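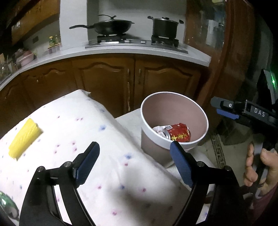
Home Stories Serials Submissions About Contact

We use cookies to remember your reading position and font size. Accept Settings

The Weighing Station at Dranska

The station at Dranska measured the level of the lake. It had one operator, who lived on the upper floor, and one instrument of consequence, which stood in a brick shaft below. The instrument was a float gauge made by the firm of Kahraman. A copper float rode on the water in the shaft, a steel tape ran from the float over a wheel, and the wheel moved a pen across a paper drum. The drum turned once in 24 hours. At six in the morning the operator removed the sheet, wrote the reading in a ledger, and fitted a new one.

The operator had come in March, when the ice was still on the lake and the pen drew a line so flat it could have been ruled. The previous operator had left a set of keys, a tin of pen ink, and a typed page of instructions. The page covered the drum, the tape, the shaft heater and the stove, in that order. The last line said that the level was to be reported to Hallia by telephone if it rose or fell by more than 25 millimeters between readings. Otherwise the sheets went by post at the end of each month.

For eleven weeks nothing had to be reported. The ice broke up, and the line on the drum grew a fine tremble from the wind. Snowmelt brought the level up by a few millimeters a day. The operator learned to tell wind from inflow by the shape of the line. Wind made it thick. Inflow made it climb. A passing boat made a short fringe, like a comb, and then the line went on as before.

The first drop came at 2:40 in the morning. The operator found it at six, while lifting the sheet. The line had been running level at 264 centimeters, the usual figure for that part of the season, and at 2:40 it went down by four centimeters, stayed there for nine minutes, and came back. There was no fringe before or after it. The corners were square.

A float gauge can't draw a square corner from real water. The shaft is joined to the lake by a narrow pipe, and the pipe slows everything down. If the whole lake had fallen by four centimeters in an instant, the pen would still have taken several minutes to follow. The operator knew this and concluded that the tape had slipped on the wheel. The tape was inspected and found seated. The counterweight hung free. The pen arm was tightened a quarter turn, although it hadn't been loose.

The reading at six was the same as the reading the day before, to the millimeter. The instruction about Hallia referred to the difference between readings. The operator read the line on the typed page twice and didn't telephone.

It happened again the next night at 2:40, and again it lasted nine minutes. The depth this time was five centimeters.

The operator moved the cot down to the shaft room. It was a small room, with a cement floor and a hatch over the shaft, and the clockwork of the drum was loud in it. At two o'clock the operator lit the lamp, opened the hatch, and lay down beside it. The float was visible far down as a dull disk. At 2:40 the pen dropped. The tape ran over the wheel by the length of a thumb and stopped. The float had gone down, and the water had gone down with it, all at once and without a ripple. On the brick there was a dark band where the water had been a moment before.

Nine minutes later the dark band was gone and the float was back. The operator closed the hatch and wrote both times in the ledger, in pencil.

In the morning the operator walked along the shore to the landing at Destik, four miles off, where there was a staff gauge bolted to the pier. A staff gauge is a painted board with marks on it. It has no moving parts and keeps no record. The only way to use one is to stand in front of it. The operator asked the man who sold tickets for the ferry whether anyone was on the pier at 2:40 in the morning. He said the ferry stopped at nine. He said that if the lake went down in the night it was welcome to, so long as it was back for the first crossing.

The operator stayed on the pier that night in a borrowed coat. There was a moon, and the board could be read without a lamp. At 2:40 the lake at Destik rose. It went up the board by the width of one mark, held there, and at 2:49 it returned to where it had been. The boats along the pier didn't move on their ropes. One gull, asleep on a post, went on sleeping.

This made arithmetic possible. If the level fell at Dranska and rose at Destik, the water was being moved from one end to the other. Lakes do this. The motion is called a seiche, and a steady wind will start one. But a seiche swings back and forth like a bath that somebody has stepped out of, and dies away over hours. It doesn't hold still for nine minutes. The operator worked out what would have to be true for the surface to lie as it did, low at one end and high at the other, perfectly flat between, with no current. There was one answer that fit. The lake wasn't moving. The basin under it was being tipped, and the shore, the pier, the station and the operator were being tipped along with it.

A spirit level was ordered from Kahraman. The catalog listed three, and the operator chose the most sensitive, with a bubble that would travel one division for a slope of one part in 1,000,000. The part number ended in 1,000 and the clerk asked if that was the quantity. The operator said one would be enough. It came by the mail bus nine days later, in a fitted box with a cloth.

During those nine days the drops continued. They reached seven centimeters and then stayed at seven. The six o'clock reading never changed by more than a millimeter or two. The operator had taken to eating supper at midnight and sleeping in the afternoon, and the stove, which had been designed for someone who slept at night, was usually out.

The level was set on the cement floor, shimmed until the bubble sat between its marks, and left for a day to settle. At 2:40 the bubble moved. It went toward Destik. – The operator had expected it to go toward Dranska, and checked the end marks on the glass before writing anything down. A bubble goes to the high side. If the ground had tipped so as to spill the lake toward Destik, then Destik was low and the bubble should have gone the other way.

The operator sat on the cot with the ledger and drew it. The lake said that Destik was down. The bubble said that Destik was up. Both instruments were from the same firm and both were in order. The two of them could be made to agree only if the liquid in the level and the liquid in the lake had different opinions about which way was down, and the operator didn't care to write that in a ledger.

At 2:49 the bubble came back.

The operator telephoned Hallia at eight, when the office opened. The call was taken by a clerk who asked for the station, the date of the last sheet, and the difference between readings. The operator gave the station and the date and said that the difference between readings was one millimeter. The clerk asked why the station was calling. The operator described the corners, the nine minutes, the pier and the bubble. There was the sound of a page being turned.

"Is it down again by six?" the clerk asked.

"It's back by six. It goes down at 2:40."

"Then it's within tolerance."

"Have other stations reported it?"

The clerk said that other stations were read at six. After a pause the clerk said that there was a form for requesting a second daily reading, that it had to be signed by the operator and approved, and that one had been requested for Dranska before. The operator asked when. The clerk gave a year. It was the last year of the previous operator. The operator asked whether it had been approved, and the clerk said that it had, but that the approval had been returned by the post office.

The form arrived with the next mail bus. It was a single page. In the box for the proposed hour the operator wrote 2:40, and in the box for the reason wrote that the level at that hour differed from the level at others. It was signed and sent back.

That night the operator left the lamp off and didn't open the hatch. The drum ticked. By the sound of it the pen went down at the usual time, a faint scrape and then the tape settling. The operator lay still on the cot and tried to feel which way the floor was leaning, first with eyes open and then with eyes shut. After some minutes there was a slight pressure along the left side, the side toward the lake, as if the blanket had been tucked in there. The operator counted to sixty, and to sixty again, and had reached the fourth minute when the pencil began to roll off the ledger. It rolled uphill, toward Destik, and dropped to the cement, and kept going.

The approval came in eleven days, stamped twice. By then the operator had already ruled a second column.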